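# Unit 4 – Garment Folding on a Soft Surface

Notes for the practical. Read before the session and bring a long-sleeved fleece top.
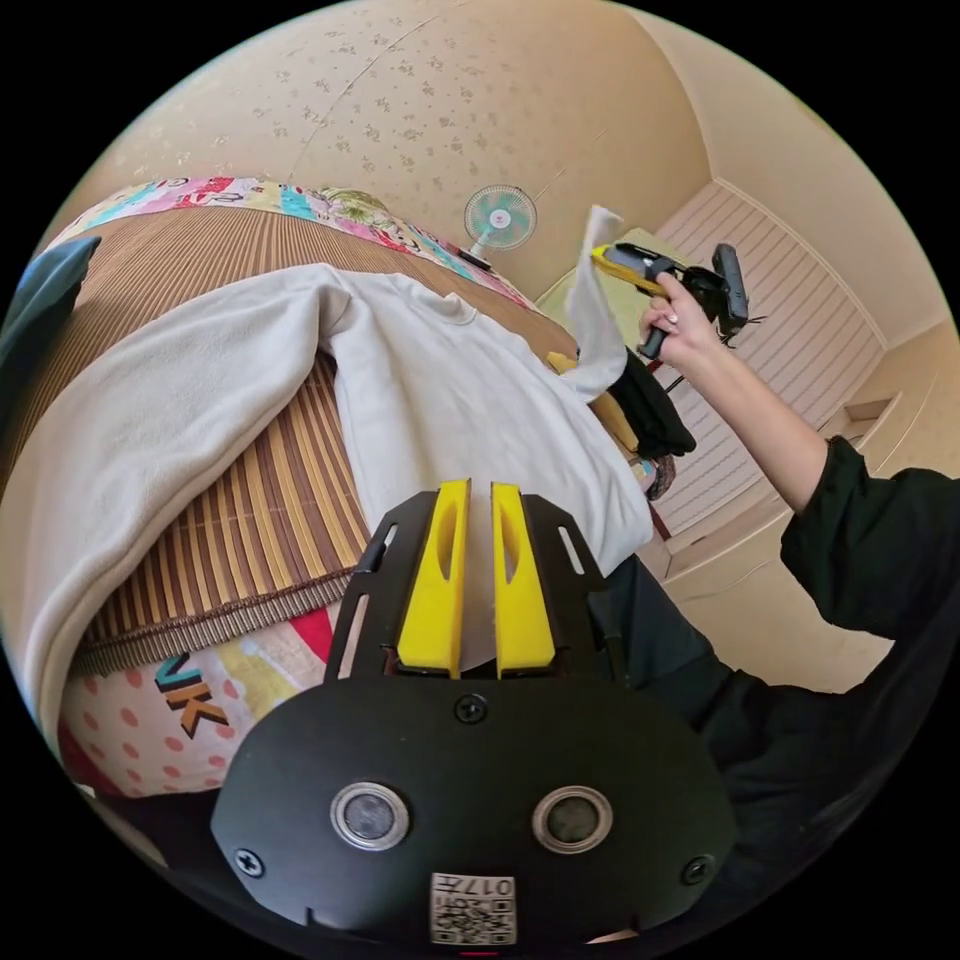 A student in the March group objected that a bed is the wrong place to teach folding, and that a table would give cleaner edges every time. The objection is fair as far as edges go. Most household folding is done on beds all the same, and the unit is assessed on one.

## 4.1 The surface

A mattress gives under the hand. When you press a crease, the fabric and the bedding sink together and the crease opens again once the hand is lifted. A firm layer on top reduces this. A woven bamboo sleeping mat works well: it spreads the load, and the slats give a straight line to work to.

Points to check:

- Lay the mat flat before placing the garment. A lifted corner will shift the fold line.
- Run a palm over the slats. Split or raised ones catch on fleece.
- The bound edge is thicker than the field of the mat. Keep fold lines off it.
- Pillows and patterned bedding go to the wall side, clear of the working area.

## 4.2 Laying out

A white fleece sweatshirt laid diagonally over the mat, one long sleeve stretched to the side, is a common starting position. It is what you get when a top is put down by the shoulders and let go. Bring it square before folding:

1. Find the ribbed collar and turn it toward the head of the bed.
2. Line up the shoulder seams with each other, parallel to the mat's edge.
3. Pull each sleeve out from the cuff until the underarm seam lies flat.
4. Smooth from the centre of the body outward. Do not drag fleece lengthwise, as the hem will wander.

Sleeves that hang past the edge of the mat should be brought back onto it. A cuff resting on the soft part of the bed sits lower than the body and pulls the shoulder out of line.

## 4.3 Fold sequence

We use the Naslow fold throughout the course. It has one side fold per sleeve and two cross folds.

1. Fold the first side in to a line midway between collar and shoulder. Lay the sleeve straight down the body.
2. Repeat on the other side. The sleeves may overlap – with fleece, keep the overlap narrow or the finished piece will rock.
3. Fold the hem up to the chest.
4. Fold again so that the lower fold meets the base of the collar.
5. Turn the piece over, collar up.

The Ji variant replaces steps 3 and 4 with thirds. It suits shallow drawers and is not assessed.

## 4.4 Behaviour of fleece

Fleece is thick for its weight and does not hold a crease. Gentle folds and light rumpling left after smoothing are acceptable and will not be marked down. Press with a flat forearm if the fingertips leave hollows.

| Item | Value |
|---|---|
| Course practice mat, length | 1060 mm |
| Maximum sleeve overlap | 97 mm |
| Maximum finished height | 127 mm |
| Cross folds | 2 |

Finished height is measured at the collar, without compression.

## 4.5 Working in pairs

With a partner, one person takes the collar end and the other the hem. Agree on who moves first. The collar end holds still while the hem comes up, and both let go together. Most skewed folds in pair work come from the collar end drifting.

## Before next session

Complete the Cemaswood worksheet, questions on grain and seam direction only. Practice tops are in the Alley storeroom and should go back folded by the method above.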